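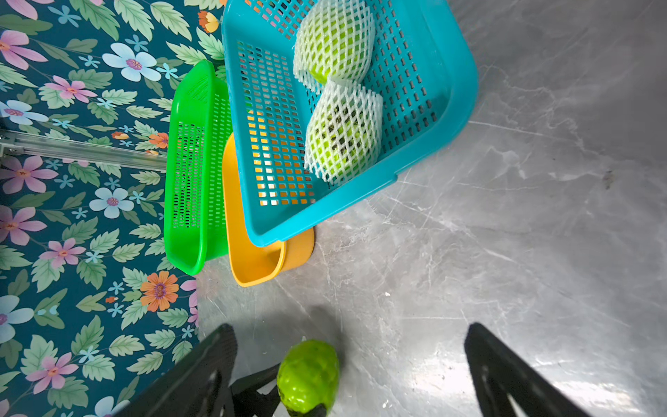

Feven Workneh sorts fruit by basket color and does not want to hear about bowls. "Bowls hold water. Then you get the brown bottom." She has written on kitchen storage for Hunero since March, and gets 100 letters for every column – mostly about bananas. Her answer tends to be the same. Foam sleeve on, plastic basket with holes, no lids. The blue basket is for fruit that keeps its sleeve, two pieces laid end to end, both still green under the white mesh. "Room for air. Dont stack."

And the sleeves? People throw them out. She was cross about that. "You paid for it! Take it off, lay it flat, use it agian next week."

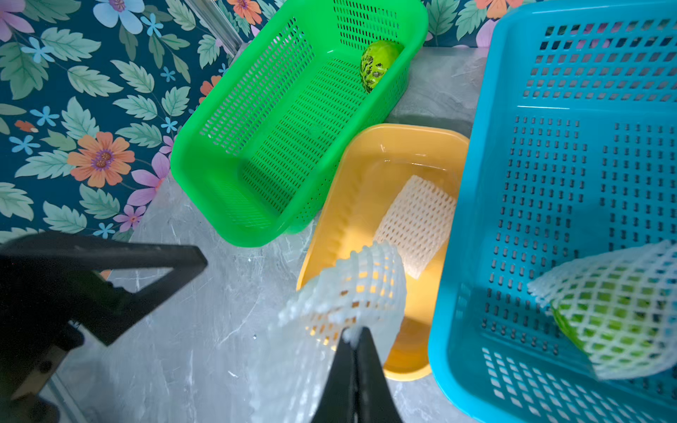 She checks every piece on Friday, before breakfast. Soft spot – eat it today. Dark patches, cut one open and look. Her friend Sumeya Woldemariam peels everything the minute she gets home, which they argue about. "She says the sleeve hides things. OK, so look under it. Takes a second."

Any trick for getting a tight one on? Stretch it with your fingers first, she says, then stem end in. Never drag it over the bumps.
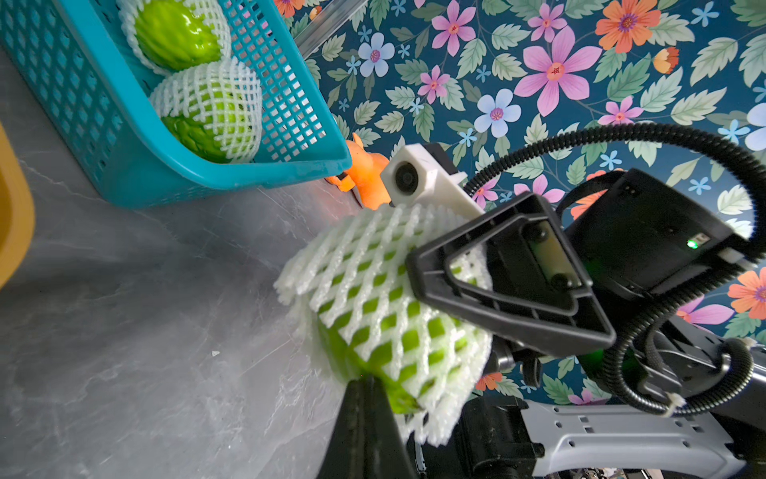 Cost came up. She paid 150 for her baskets, at the market, and would pay it again. Washes them in the sink, old toothbrush for the slots. Next column is onions – "separate, always separate" – and then she had to run.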